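Zadell Bedroom Linens: read me first

Last updated July 25, 2023

Welcome, and thank you for stopping by! Zadell is a small collection about folding and sorting laundry in bedrooms, the everyday kind that gets done on top of the bed with the piles growing along the edges. It holds 128 sessions in 30 homes, and each session has its own folder, with its pictures and a short notes file in plain text.

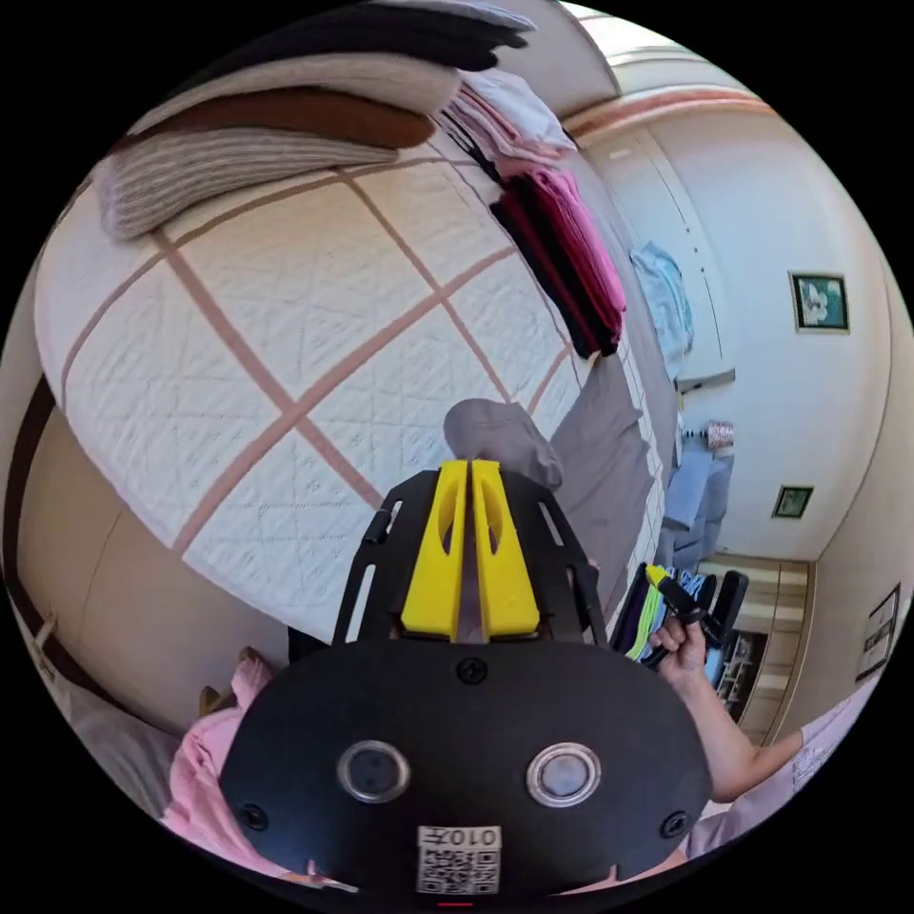
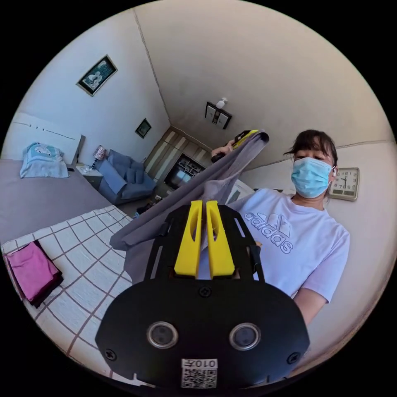

Folding on the bed, with a gridded cover underneath.

Rosângela Sampaio wrote to us that in her house the towels always go in thirds and never in half, and that she would like to see the two ways kept apart in the notes. She also asked that blankets get their own heading – they take up most of a shelf, she says, and people fold them quite differently from clothes. We liked both ideas and have taken them up.

What you will find in the notes file
room: bedroom in every case so far
surface: bed, chair or floor
items: towels, blankets, sheets, clothes
fold: half, thirds, rolled, or other
remarks: anything the person folding wanted to add

Fitted sheets are listed under "other" for now. We tried 3 different names for that bunched-up sort of fold and were not happy with any of them, so suggestions are very welcome – Aparecida Macedo keeps the list.

Still to do
The Eltier folders have no remarks yet. We hope to have them filled in by September, along with a proper heading for pillowcases.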